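Last updated: April

To: bench-talk list
From: Chantal Fehr
Re: Taking old desktops apart on the ribbed table

Kendra Sawatzky wrote:

> Hi all, I've got a corner of the basement cleared and I want to start
> pulling old desktop computers apart for the parts drawer. Chantal, you
> mentioned a while back that you do yours on an aluminum table with some
> kind of printed plate on it. Could you say how it's laid out and what you
> keep where? I have been working on a bath towel and I keep losing screws
> in it. Also, do you leave the power supply in the case or take it out
> first? Réjean says out, Duarte says leave it.
>
> Kendra

Hi Kendra (and everybody else who wrote me off-list, I did get those, I'm just slow),

Oh, the bath towel. I did two years on a bath towel and then another winter on a cookie sheet, so no judgment from me! The cookie sheet was better for screws and worse for everything else, it slid all over the place and it sounded like a thunderstorm every time I set down a screwdriver.

What I have now is a ribbed aluminum panel. The ribs are the whole point for me. You can bolt things down wherever you like along the grooves, and a screw that gets away from you mostly rolls into a groove and stays there until you go looking. It does glare like crazy when the lights are on, and I wear a ball cap for the fiddly jobs. Réjean Perron told me to paint it. I'm not painting it.

On top of that is the gray plate, which Thirumalai Pinto drew up for me and printed at his place. He went through three versions. The first one warped at the corners and I use it under a plant.

Two pictures. The first has the boards in it.
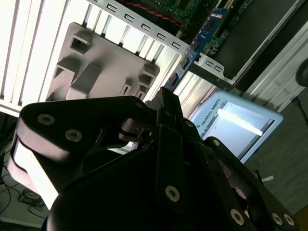

WHAT GOES WHERE

The gray printed piece goes down before anything else comes out, and I leave the middle of it as open as I can stand. Square socket on one side for small stuff that needs to stand up - it's a plain hollow box and you can drop nearly anything in it. I asked Thirumalai for a lid and he said lids are how you lose things, and I've come around to that.

Boards go toward the back, and brackets can sit close to them. I'm not fussy about which board is next to which. I am fussy about not stacking them. I stacked five sound cards once, just while I answered the door, and bent the pins on two. So now they get spread out even if it means I run out of table and have to stop for the night.

Thin wires I leave attached for as long as possible. Once they're off they all look alike, and I have a coffee can with I'd guess some 200 of them in it that I will never match to anything. If you want that can, Kendra, it's yours.

The case goes off to the side with the back end where I can reach it. I like to have the vent and the power socket facing me because so many of the screws I'm after are back there.

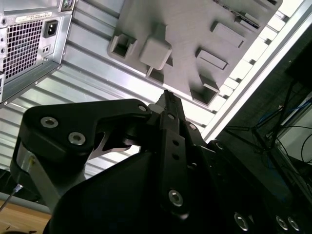

Case in the corner, power inlet showing, gray block on the plate.

Now for the power supply question, and I'm sorry Duarte, I'm with Réjean. Mine comes out early. Unplug the cord from the inlet, leave the thing alone overnight, then take out the screws that hold it to the back and lift it away in one piece. And I do mean one piece! Do not open the supply itself, there are capacitors in there that can hold a charge, and there's nothing inside I want badly enough. I put mine straight in the recycling box with a strip of tape over the socket so I know it's been dealt with.

I'll give Duarte Salgado this much, a case with the supply still in it is heavier and doesn't skate around while you're yanking on a stuck drive. I just hold it with my elbow.

A few odds and ends people asked about:

Screws. Two jars, coarse thread and fine thread. I used to sort by length as well and I had 10 jars and hated my life.

Labels. If a case has a barcode sticker on it, leave it on until you're done. I peel them off with a hair dryer at the very end, and sometimes I forget and the case goes out with the sticker on.

Gloves. Yes for the case, no for the boards. The folded edges are fine on some cases and like a bread knife on others, and you don't find out which kind you've got until you've grabbed it.

Dust. Outside, with a paintbrush, before the case comes anywhere near the table. I did one indoors in February and I was sneezing until supper.

Thirumalai says he'll send the file for the plate to anyone who wants to print one, but check your bed size first. And if anybody has a good way to get old thermal paste out of a sweater cuff, I'm listening.

Chantal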